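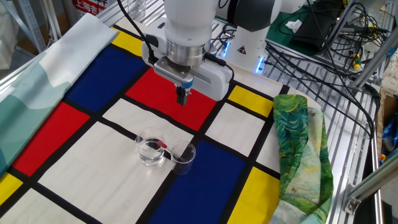 Table linen wanted for the June supper

The summer supper at Clustham Hall is back, and we are short of tablecloths. The hall has 24 trestle tables and the cupboard under the stage holds barely enough cloths for half of them, several of which have seen better days. If you have any at home that you no longer use, we would be glad to take them.

Colour and pattern don't matter. Bold blocks, stripes, checks and plain white will all go on the same tables. Cotton is best as it can be washed hot, but polyester is fine too – please no plastic or oilcloth, which sticks together in the cupboard. Small holes and loose hems can be mended. Candle wax is harder to shift, so do check for that first.

The tables are 2 metres long, and a cloth should hang over by a hand's width at each side. Larger ones will be cut down and the spare cloth made into napkins.

Bags can be left in the side porch any morning before noon, or at the counter in Shirazi on the High Street, who have kindly offered to take them in during shop hours. Please put your name in the bag if you would like the cloths back afterwards.

Tarmo Raudsepp is looking for three people with sewing machines to help with the hems. Thread and tape will be provided. Leave a note for him at the hall if you can spare an evening.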